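Accueil > Rangement > Bacs > Bacs rectangulaires

Bac rectangulaire Hurach 117
Fabricant : Fomitz
Gamme : Hurach
Coloris : blanc

Le Hurach 117 est un bac de rangement pour plan de travail, atelier léger ou poste de tri. Il reçoit les petites pièces, les fournitures et les articles en attente de conditionnement. Son format rectangulaire permet de l'aligner contre un mur ou un dosseret et de juxtaposer plusieurs bacs sur une même longueur de table.

Le coloris blanc facilite le contrôle visuel du contenu et le repérage des salissures. Pour un poste assis, le fabricant recommande une implantation en fond de table, grand côté parallèle au bord avant, de façon à garder libre la zone de manipulation.

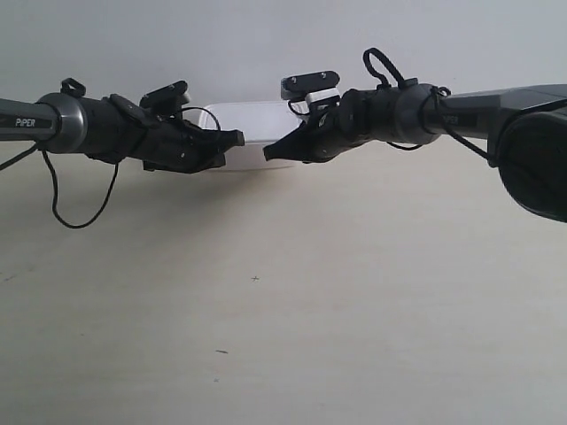
Bac rectangulaire blanc, placé en fond de surface de travail.

Caractéristiques
Hauteur hors tout : 117 mm
Volume utile : 7 litres
Forme : rectangulaire
Conditionnement : à l'unité ou par 2
Couvercle : vendu séparément
Usage : intérieur

Implantation
La surface d'appui doit être plane et dégagée. Prévoir un espace libre de 100 mm au-dessus du bac pour la prise du contenu à la main — davantage si le couvercle est utilisé. Deux bacs peuvent être placés côte à côte sans jeu. L'empilage de bacs ouverts n'est pas prévu ; pour le stockage en hauteur, se reporter aux rayonnages Salinas.

Repérage
Les étiquettes adhésives se posent sur le grand côté, face à l'opérateur. Les porte-étiquettes à clip de la gamme Salinas ne sont pas compatibles avec cette référence.

Entretien
Vider le bac avant nettoyage. Essuyer avec un chiffon humide et un détergent neutre, puis sécher. Ne pas employer de poudre abrasive ni de tampon à récurer, qui marquent les surfaces claires. Retirer les résidus d'adhésif avant de poser une nouvelle étiquette.

Disponibilité
Article tenu en stock chez Trasero. Les lots de 2 sont expédiés emboîtés, avec un intercalaire. Réassort des couvercles prévu en août.

Contact
Questions techniques : Ottó Csizmadia
Devis et commandes en quantité : Ieva Baranauskienė

Voir aussi
Couvercle Hurach 117
Rayonnage de table Salinas
Étiquettes adhésives, par 100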